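Flevico Releases Rovbridge 2 Planning Software for Cluttered Bench Work

By Zaid Jaber | September

14 shares | 0 comments

Flevico has released Rovbridge 2, a grasp planning and perception package for two-finger grippers working at ordinary benches. The release replaces the fixed approach angle of the first version with a planner that scores each approach against nearby objects. It was tuned on 3466 recorded approaches.
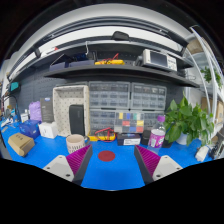 Open gripper fingers over a dark red disc, with a mug and a bottle nearby.

Clear plastic remains the main source of bad depth readings. Rovbridge 2 estimates a bottle's outline from its cap and label, then fills in the transparent parts — the planner receives one closed shape.

"Placement targets are now handled as objects with their own pose," said Fidelina Marulanda, perception lead at Flevico. "A flat disc and the bottle on it are tracked separately."

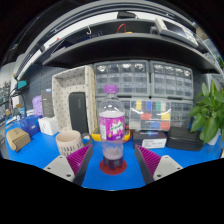
Soda bottle upright on a round coaster, between the fingers and clear of both pads.

The planner runs at 100 cycles per second on the Grinmont controller. Existing license holders can upgrade from Thursday. Support for the Cabrera controller follows in version 2.7.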